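Residents / Grounds and Buildings / Gallery

Godlow Court: The Grounds After Resurfacing

June - Posted by Ottilie Leitner, Office of Grounds and Buildings

14 shares | 2 comments

The Office of Grounds and Buildings looks after the exterior areas at Godlow Court, the residential building managed by Soler Housing. The notes on this page are intended for residents, for prospective tenants, and for members of the Avunness Street Conservation Group, who discussed the footpath, the lawn, and the lower wall at the spring meeting.

The written report was prepared by Fulvio Bortolotti, Superintendent of Grounds. Residents who wish to read the full report may request a copy at the front office. The notes on this page are drawn from that report and have been shortened for general reading. Where a note refers to work still to be done, the schedule is that of the maintenance plan in force at the time of posting.

Godlow Court was built as housing for employees of the Clurov paper mill and passed to Soler Housing when the mill closed. The long side of the building has always served as the main pedestrian route between the street entrance and the rear courtyard. For many years that route was a gravel walk. Older residents will recall that it drained poorly and that strollers and delivery carts were often taken across the grass instead. The gravel was replaced with asphalt under the first maintenance plan, and the present surface belongs to the second.

The route is 206 feet in length from the street entrance to the courtyard gate. It is open to residents and the public at all hours, and the building rules ask that bicycles be walked along it. Mr. Bortolotti's crew inspects it in the spring and again in the fall.

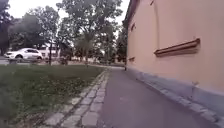

Edging was the subject of longest discussion when the second maintenance plan was drawn up. The contractor first proposed a poured concrete curb, which would have been quicker to install and simpler to mow against. Corrado Sorrentino, who advised the Office on materials, recommended that stone be kept, and his recommendation was accepted. The double row of gray paving stones between the asphalt and the lawn gives the walk a clear border along its whole visible length, and the difference in tone from one stone to the next is considered acceptable under the plan. Small tufts of grass have taken hold in the gaps on the outer side. These will be cleared by hand - the Office does not permit the use of weed killer beside the building - and the joints will be brushed with fresh sand. Stones that have settled unevenly will be lifted and reset only where they present a hazard to persons on foot.

The path. The asphalt is smooth and remains in serviceable condition. Faint scuffs and patches are noted in the report as surface wear and do not call for repair. The Office has set aside $2,000 for minor work to the surface during the current plan, and any part of that sum not spent will be carried forward to the lighting account.

The lawn. Green and yellowish-brown areas are mixed throughout, and there are bare spots that will require seed. Mr. Bortolotti attributes the poor growth to compacted soil left from the years when carts crossed the grass. The lawn will be aerated and overseeded, after which residents are asked to stay off it until the markers have been removed. Fallen leaves are raked on the ordinary grounds schedule, and requests for additional raking should be sent to the front office in writing. The mowing height has also been reviewed. The crew has been instructed to raise the blades and to make a second pass where the first leaves the grass uneven.

The roadway side. The far edge of the lawn meets the roadway. A low hedge was suggested for this edge at the spring meeting, and the suggestion has been referred to the Conservation Group for comment. The Office takes no position on the hedge at present, other than to note that any planting must leave a clear view for drivers.

The wall. The facade is painted in a pale peach color, a shade listed in the building's paint register as Avunness Rose. The register was compiled by Märta Engström during her term as building archivist and lists each exterior color used at Godlow Court under Soler Housing. Residents are reminded that nothing may be fixed to the exterior wall, including hooks, planters, and notices, without the written consent of the Office.

The base of the wall. The gray plinth stands directly against the asphalt and takes more wear than any other part of the exterior. A few small cracks and stains have been entered in the report. The cracks will be filled with a lime-based compound and the stains washed with plain water and a soft brush. Pressure washing was considered and declined, as it was found to lift the finish on the courtyard side during an earlier trial.

The molding. The brown horizontal molding on the wall is kept in its present color under the conservation guidelines. Its projecting top edge is to be checked for loose material at each inspection. Persons working on the path below are required to wear head protection while that check is in progress.

Corrections to the notes on this page may be sent to Ms. Leitner at the front office, which is open until 4 p.m. Former residents who hold older photographs of the gravel walk are invited to lend them for copying. Originals will be returned by hand or by insured mail, as the owner prefers.

2 comments

Rosario Martinelli: I lived on the ground floor when the walk was still gravel and have several prints from those years, including one of the old courtyard gate. I will bring them to the front office. I am glad the stone border was kept.

Office of Grounds and Buildings: Thank you, Mr. Martinelli. Please ask for Ms. Leitner, who will give you a receipt for the prints.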